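Kistetix adds glass cup and lid to Idville tableware line

Kistetix has extended its Idville tableware line with a clear double-walled glass cup and a separate round lid, both on sale from September. The first production run is 3000 cups, with 200 held back as replacement stock. Orders placed before noon ship the same day from the Yadav warehouse.

The cup has a small loop handle and a thick rounded base. The gap between the walls is sealed at the foot. A teaspoon with a pink handle is sold separately, as is the dark blue mug with white glazed interior from the Cudus range. 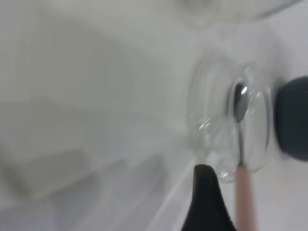
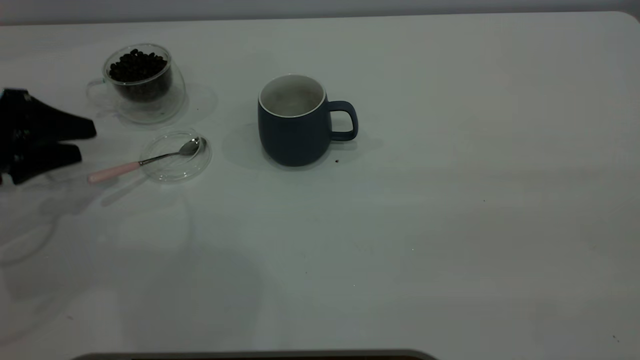

Glass cup with teaspoon; glass cup filled with coffee beans. 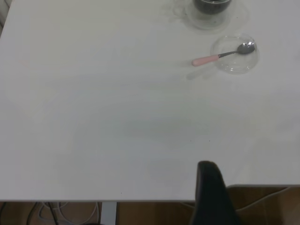
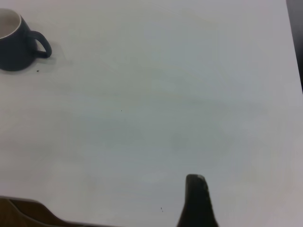 Idville glass parts are rated for the top rack of a household dishwasher. Kistetix advises against metal scouring pads and against stacking the cups, as pressure on the rim can start a crack in the outer wall. The lid is a loose fit and has no seal. It keeps dust off dry contents such as beans or sugar but is not meant for long storage.

The product code for the cup is 3035. The lid carries the same code with the suffix L and can be ordered singly. Shops that took part in the spring trial, in which 800 cups were sold, can exchange the earlier lid for the current one until the end of September. A receipt is required. The mug is unchanged and keeps its present price.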